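Abends, kurz nach elf

Ich sitze in der Küche und müsste längst schlafen, aber mir kribbeln noch die Finger, und zwar wörtlich. Vier Stunden am Leader-Arm, und die rechte Hand macht immer noch kleine Greifbewegungen, wenn ich nicht aufpasse. Eben habe ich den Wasserkocher angehoben und dabei gemerkt, dass ich das Handgelenk so drehe, wie der Arm es gerne hätte, also erst schön senkrecht drüber und dann runter. Das ist doch verrückt!

Also der Reihe nach, sonst vergesse ich die Hälfte.

Heute war der erste Tag, an dem ich die Ketchupflasche allein machen durfte. Bisher war ich ja nur bei Obst dabei, und Obst ist dankbar. Eine Banane kann man fast überall packen, die Erdbeere rutscht ein bisschen, aber wenn sie mal im Griff ist, dann ist sie im Griff. Die Flasche ist eine ganz andere Nummer. Die Aufgabe heißt in der Liste bei Sitell schlicht »Flasche aus Sieb nehmen und aufrecht abstellen«, und als ich das im April zum ersten Mal gelesen habe, dachte ich, na, das ist ja eine Sache von fünf Sekunden. Für mich als Mensch ist es das auch. Ich greife hin, ich drehe, ich stelle ab, fertig, und habe währenddessen überlegt, was ich nachher einkaufe.

Durch den Arm hindurch muss man jede einzelne dieser Sachen wissen. Wo genau fasse ich an? Wenn die Finger zu weit hinten sitzen, kippt mir beim Anheben die schwere Seite weg. Wenn sie zu weit vorn sitzen, habe ich zwar einen schönen Schwerpunkt, komme aber beim Aufstellen mit dem Greifer auf die Tischplatte. Und dann hat das Sieb einen Rand, und der Rand ist genau so hoch, dass man ihn beim Hineinfahren vergisst und beim Herausfahren mitnimmt. Das Sieb ist mir heute bestimmt ein Dutzend Mal hinterhergewandert. Einmal hing es komplett in der Luft, Flasche im Griff, Sieb unten dran, und ich musste so lachen, dass der Arm mitgezittert hat. Gespeichert habe ich das natürlich nicht. Schade eigentlich.

Was mich an der Arbeit so packt, und ich versuche das seit Wochen jemandem am Telefon zu erklären, ohne dass es nach Esoterik klingt: Man merkt, wie viel man kann. Ich habe noch nie in meinem Leben darüber nachgedacht, dass ich eine Flasche beim Hinstellen erst ganz leicht mit der hinteren Kante aufsetze und dann nach vorn abrolle, bis der Boden plan steht. Das mache ich wohl schon seit Kindertagen so. Heute Vormittag habe ich versucht, sie gerade von oben abzusetzen, sauber parallel, wie es mir vernünftig vorkam, und sie ist jedes Mal umgefallen. Dann habe ich in der Pause am Tisch meine eigene Wasserflasche hingestellt, ganz langsam, und mir selber auf die Hand geschaut. Kante, abrollen, loslassen. Danach ging es auch mit dem Arm. Ich habe also bei mir selbst abgeschrieben, um es einer Maschine zu zeigen.
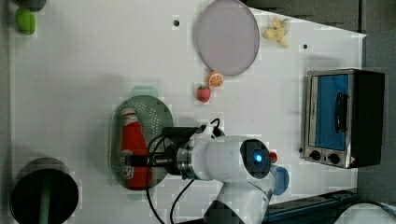
Und dann das Loslassen! Darüber könnte ich eine eigene Seite schreiben. Am Anfang habe ich den Greifer immer in einem Rutsch geöffnet, Daumen weg und auf. Dann schnippt einer der Finger seitlich gegen die Flasche und sie liegt wieder. Jetzt öffne ich nur einen Spalt, warte kurz, öffne ganz, und fahre dann erst gerade nach oben weg. Der Spalt ist winzig, aber man spürt im Hebel einen kleinen Punkt, an dem die Last weg ist. Man spürt das natürlich nur, wenn die Kraftrückmeldung eingeschaltet ist - heute früh war sie das nicht, und ich habe eine Dreiviertelstunde lang geglaubt, ich hätte über Nacht alles verlernt.

Das Pausieren ist übrigens ein heikles Thema. Im Leitfaden von Cellora steht, dass man zügig und ohne Stehenbleiben vormachen soll, und der Grund leuchtet mir ein: Wenn ich mitten in der Bewegung überlege, steht der Arm, und das System lernt dann brav das Stehen mit. Es weiß ja nicht, dass ich gerade gedacht habe. Für das System ist Grübeln ein Teil vom Flascheholen. In den ersten Tagen müssen meine Vorführungen ausgesehen haben wie jemand, der in der Küche steht und vergessen hat, was er wollte. Ich habe mir deshalb angewöhnt, den ganzen Ablauf vorher im Kopf durchzugehen, mit den Händen im Schoß, und erst dann auf Aufnahme zu drücken. Seitdem werden sie viel flüssiger. Die kürzeste heute war 11 Sekunden lang, vom Startpunkt bis zurück zum Startpunkt, und die war richtig schön. Ich habe sie mir dreimal angesehen. Man darf sich ja auch mal freuen.

Der Zähler für die Flaschenaufgabe steht jetzt bei 652. Das sind nicht alles meine, die Frühschicht hat den Löwenanteil, aber ein ordentlicher Stapel ist von mir dazugekommen. Ziel sind 1000, dann wird neu trainiert und wir dürfen zuschauen, was dabei herauskommt. Ich freue mich darauf wie früher auf Weihnachten. Beim letzten Training, das war noch das Obst, stand ich mit verschränkten Armen daneben und wollte sehr erwachsen wirken, und dann fuhr der Arm ganz allein los und machte vor dem Zugreifen diesen kleinen Schlenker nach links. Meinen Schlenker! Den mache ich, weil ich von der Seite aus besser sehe, ob die Finger links und rechts vorbeipassen. Der Arm braucht ihn gar nicht, er schaut ja mit ganz anderen Augen. Aber er macht ihn, weil ich ihn gemacht habe. Ich war gerührt und gleichzeitig ein bisschen ertappt, wie wenn ein Kind plötzlich mit der eigenen Stimme »Moment mal« sagt.

Seitdem passe ich mehr auf. Welche Angewohnheiten gebe ich da gerade weiter? Ich drehe zum Beispiel immer im Uhrzeigersinn, auch wenn es andersherum kürzer wäre. Ich fahre beim Anheben zu hoch, weil ich Angst vor dem Siebrand habe. Heute Nachmittag habe ich mir vorgenommen, das absichtlich zu mischen, mal so herum, mal so herum, und die Flasche auch mal schräg hinzulegen oder mit dem Deckel in die andere Richtung. Genau das will Luo ja auch haben, also das Programm, das die Aufnahmen hinterher sortiert: Es meckert inzwischen, wenn sich die Startlagen zu ähnlich sind. Ich finde das herrlich, eine Software, die mir sagt, ich sei zu ordentlich. Das hat mir in meinem ganzen Leben noch niemand vorgeworfen.

Ein paar Sachen, die ich mir für morgen merken will:

Den Stuhl tiefer stellen. Mit hohem Stuhl hänge ich im Schultergelenk und nach einer Stunde zittert alles. Tiefer sitzen, Ellbogen auflegen, nur aus dem Unterarm.

Vor der Wende das Handgelenk schon vorgedreht haben. Ich laufe sonst mit dem vorletzten Gelenk an den Anschlag, und dann stoppt der Arm mit diesem beleidigten Klack und die ganze Aufnahme ist hin. Zwei sind mir so kurz vor dem Ziel kaputtgegangen, beide waren bis dahin tadellos. Ich habe Wörter gesagt.

Fehlversuche, bei denen man sich noch fängt, nicht mehr gleich wegwerfen. Das war heute die große Erkenntnis aus der Besprechung. Ich hatte alles gelöscht, was nicht glatt lief, und genau diese Stellen fehlen jetzt. Wenn die Flasche im Griff ein Stück rutscht und ich nachfasse und es klappt trotzdem, dann ist das Gold wert, denn irgendwann rutscht sie ihm auch, und woher soll er dann wissen, was man macht? Bisher hat er in seinem kurzen Leben nur Leute gesehen, denen alles gelingt. Ich muss daran noch eine Weile kauen, das gilt wahrscheinlich nicht nur für Roboterarme, aber dafür bin ich heute zu müde.

Mehr trinken. Steht jeden Abend hier, ich weiß.

Auf der Heimfahrt von Harkville hatte der Bus Verspätung und ich stand an der Haltestelle neben einer Frau, die mit einer Hand ein Brötchen aus einer Papiertüte gefischt hat, während sie mit der anderen telefonierte. Ohne hinzusehen! Tüte knisternd, weich, bei jeder Bewegung eine andere Form, das Brötchen darin unsichtbar, und sie holt es da heraus, als wäre das nichts. Ich habe sie wohl ein bisschen zu lange angestarrt. Aber ich saß dann im Bus und habe ernsthaft durchgespielt, wie ich das mit dem Arm vormachen würde, wo der Greifer ansetzt und womit man die Tüte offen hält, und bin auf keinen grünen Zweig gekommen. Mit einem Arm geht es meiner Meinung nach gar nicht. Mit 2 Armen vielleicht, einer an der Tüte und einer drin, und für den Herbst ist ja so ein zweiarmiger Platz geplant. Ich habe mich schon dafür eingetragen, gleich als die Liste aushing, und hoffe sehr, dass es klappt. Links bin ich zwar so ungeschickt wie ein Besenstiel, aber üben kann man ja. Seit einer Woche putze ich mir zur Vorbereitung die Zähne mit links. Der Spiegel sieht entsprechend aus.

Morgen wieder Flasche, und wenn noch Zeit bleibt, die Aufgabe mit der Ofentür. Davor habe ich Respekt. Eine Tür bewegt sich auf einem Bogen, und der Arm will, wenn man nicht aufpasst, immer geradeaus, und dann zieht man eben den ganzen Ofen über den Tisch. Die Frühschicht schwört darauf, den Griff nicht fest zu umklammern, nur einzuhaken und locker mitzugehen. Ich habe es vorhin am Küchenschrank ausprobiert, mit zwei Fingern eingehakt, Augen zu, und auf den Bogen geachtet, den die Hand dabei macht. Sie kippt unterwegs mit, ganz von selbst, kurz nach der Hälfte. Das muss ich morgen unbedingt einbauen.

So, jetzt aber Licht aus. Die Finger kribbeln immer noch.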